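社区 > 课程与竞赛 > 机器人操作 > 数据采集与标定

手持夹爪采集:闭合瞬间位姿跳变，头部画面和夹爪画面对不齐

Lama Twal
发表于 2024年7月27日

课程项目，Jatitz 的操作学习选修课，期末要交一套双手示教数据和一个能回放的策略。任务从课程给的清单里选，我们组选的是“苹果与盘子”：桌上放一只白色圆盘和一个苹果，两手各持一个夹爪，把苹果夹起、移动、放回盘子上。评分看三项：轨迹连续性、各路视频的时间对齐、回放时末端误差。

硬件是课程统一发的。每个夹爪上一个广角相机，朝指尖方向；采集者头上另有一个相机，负责全局视角。夹爪带标记立方体，各面印黑白方块码，位姿由头部相机检测标记后解算。夹爪开合量由手柄里的编码器单独记录。三路视频加两路编码器，全部由一台笔记本录制，软件是 Plurgate，用课程给的配置文件，没有改过。

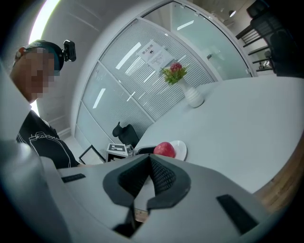

夹爪相机的内参是我们自己标的，用鱼眼模型，重投影误差在课程要求以内。头部相机的内参用的是课程发的文件。指尖在夹爪画面里的位置是固定的，所以我们用画面里 V 形指垫的缺口做参考，判断苹果是不是进入夹持区。

目前共录了 115 段。单看任何一路视频都正常，合到一起有两个现象。

现象一：夹爪闭合的那一小段，解算出来的位姿会突然跳一下，然后跳回来。跳变主要在姿态上，平移变化小得多。看轨迹曲线像是夹爪翻转了一个角度，但是视频里手腕没有动。两只手都有，正在夹苹果的那只手更多。

现象二：头部画面和夹爪画面的时间差不固定。每段开头基本对齐，越往后差得越多。最长的一段有 2,662 帧，到末尾时，头部画面里夹爪已经合上，夹爪画面里苹果两侧还有缝。短的片段不明显，肉眼看不出来。

采集时人坐在桌子一侧，手臂前伸，头略低。夹爪在桌面远端时标记比较小，在近端时会有一部分被手或者夹爪自身挡住。桌子远端的花瓶没有挪走，课程要求保留一件与任务无关的物体。
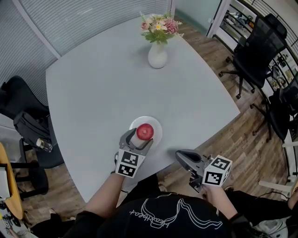 已经试过的

1. 重新打印标记，换哑光纸。现象一没有变化。
2. 把头部相机的曝光时间调短。运动模糊减轻，快速移动时丢检变少，闭合时的跳变仍然存在。
3. 对位姿做滑动平均。曲线好看了，但是闭合时刻被抹平，回放时夹爪提前合拢，末端误差反而变大。
4. 后处理时把夹爪视频整体平移若干帧。开头对不上了，末尾对上了，没有意义。
5. 换了一根数据线。没有变化。

问题归纳一下：

跳变是标记检测的问题还是外参的问题？在不重录的前提下，能不能把已有的 115 段救回来？时间差是录制软件造成的还是相机造成的？

补充：Plurgate 导出的每一路都有一个时间戳文件，我们目前没有用，合成时是按帧号一一对应的。

手眼标定重修生

跳变基本就是光照。把桌子上方的灯关掉一半再录，或者给标记加一圈白边。

时间差的话，USB 带宽不够，三路都插在一个集线器上肯定会掉帧。分开插就行了。

我们去年三月做类似的作业也是这样，分开插之后没有再管过时间戳。当时片段比较短，不知道长的行不行。

滤波可以用中值，别用平均。

Eliécer Zapata

两个现象来源不同，分开处理。先处理时间，再处理位姿，顺序不要反，因为位姿的检查要借助夹爪画面，时间没对齐时检查结果不可信。

时间

原因在你补充的最后一句里。按帧号对应只在各路帧率严格相同且不丢帧时成立，两个条件通常都不满足。相机标称帧率相同，实际由各自的晶振决定，会有微小偏差；偏差随帧数累积，所以短片段看不出来，2,662 帧那段能看出来。丢帧造成的是台阶，时钟偏差造成的是斜线，这两种要区分开。

区分方法：把每一路的时间戳读出来，求相邻差，画图。相邻差基本恒定，偶尔出现一个整倍数的尖峰，是丢帧。没有尖峰，但两路的平均间隔不同，是时钟偏差。两者可以并存。

做法如下。

1. 以头部相机的时间戳为主时间轴。位姿是从这一路解算的，选它可以少做一次插值。
2. 对主时间轴上的每一个时刻，在夹爪视频的时间戳里找最近的一帧。允许重复取同一帧，不要对图像做插值。
3. 编码器读数按时间戳线性插值到主时间轴。
4. 最近帧的时间差如果超过一个帧间隔，把该时刻标为无效，训练时跳过。

注意单位。Plurgate 的视频时间戳以毫秒写出，编码器那两路我记得是以秒写出的浮点数，差 1,000 倍。先看文件头确认，不同版本可能不一致。单位弄错时插值函数一般不报错，会一直返回边界值，表现为夹爪开合量是一条直线。

还有固定偏移。时间戳是主机收到帧的时刻，不是曝光时刻，各路延迟不同。固定偏移可以用事件来估计：在夹爪画面里找指垫停止运动的第一帧，在编码器曲线里找速度回零的时刻，两者之差就是这一路相对编码器的偏移。头部画面同样做一遍。每段都做，取中位数。各段数值接近，就用一个常数；不接近，说明主机负载在变，要逐段修正。

上一位说的分开插，对以后重录有用，对已经录好的数据没有作用。分开插也消除不了时钟偏差。

位姿

姿态跳、平移基本不跳、一小段之后跳回，这是平面标记的二义性。单个方形标记在画面里接近正对相机，或者尺寸很小时，透视效应弱，有两组姿态的重投影误差非常接近，解算器会在两组解之间切换。打印材质和曝光都不影响这一点，所以你第一、二条没有效果是正常的。光照也一样，标记能稳定检出就不用再调灯。

闭合时更多见，我的推测是手腕转到了某个角度，使立方体只有一个面可用，其余的面被手或者夹爪本体遮住。这一点可以验证：把每帧检出的标记编号打印出来，和跳变时刻对照。如果跳变都落在只检出一个编号的区间里，推测成立。

处理方式，按优先级：

1. 不要逐个标记求位姿再平均。把立方体当成一个刚体，所有检出面的角点一起放进同一个 PnP 求解。只要能看到两个面，二义性就消失。课程示例代码里默认是逐个求解再取平均，这个默认值对立方体不合适。
2. 立方体各面之间的几何关系要实测。手工粘贴的标记有偏差，直接用设计尺寸会引入系统误差，切换可见面时表现为小幅台阶，容易和二义性混淆。标定办法是拿着立方体在相机前缓慢转一圈，用多面同时可见的帧联合优化各面的位姿。
3. 只有一个面可见的帧，把两组解都保留，选与前一有效帧旋转角差较小的那组。前一有效帧必须来自多面求解，不能用单面的结果往下传，否则一旦选错会一直错下去。
4. 两组都与前一有效帧相差很大，丢弃该帧，用前后有效帧做球面插值。连续丢弃太长的片段就不要用了。

滑动平均放在上述步骤全部完成之后，窗口取小，旋转部分在四元数上做，做之前统一符号。四元数符号没有统一也会造成看起来像跳变的曲线，先排除这一条，几行代码的事。

关于头部相机的外参

头部相机装在人头上，人低头时它跟着动。你解算出来的是夹爪相对头部相机的位姿，不是相对桌面的。课程文档对这一节写得很简略。如果回放用的是桌面坐标系，就需要在桌面上有一个固定标记作为参考，每帧先求相机相对桌面的位姿，再换算。桌角放一个带标记的小盒即可，要保证整段都在头部视野里，录制过程中不能碰。

如果你们的数据里只有部分帧能看到固定标记，缺的部分可以靠背景特征补，但是要花不少时间，建议先统计缺多少再决定。

已录数据能不能救

时间部分能救，时间戳文件在就行。位姿部分取决于单面区间的长度。建议先挑 2,662 帧那段做完整流程，它最长，时钟偏差最明显，单面区间大概也最多。这一段通过了，其余的批量跑。

Lama Twal

回复 Eliécer Zapata：

时间戳画出来了。头部那一路没有尖峰，两路夹爪都有尖峰，并且平均间隔比头部略长，所以丢帧和时钟偏差都有。编码器的单位确认是秒，按毫秒读的时候开合量确实是一条直线，换算后恢复正常。按最近时间戳重新配对之后，最长那段末尾已经对上。固定偏移还没有逐段算，目前用的是 2 段的结果，数值接近。

编号也打印了。跳变全部落在单面区间，没有例外。改成刚体联合求解之后，多面区间干净了，单面区间按你说的第三条处理，还剩少量选错的，都在每段的开头，那里没有前一有效帧。

开头这种情况，是从后往前再跑一遍，还是直接裁掉？

Eliécer Zapata

从后往前跑一遍，两个方向结果一致的帧保留，不一致的标无效。开头如果手还没有开始动，裁掉也可以，裁的时候把编码器同步裁。

Hourani 那边的实验课用过同样的立方体，他们的面间几何文件不要直接拿来用，粘贴偏差每一只都不同。两只夹爪也要各标各的。

另外，回放用的如果是 Murnodis 的臂，它的控制接口要求四元数实部在后，导出前核对一遍顺序。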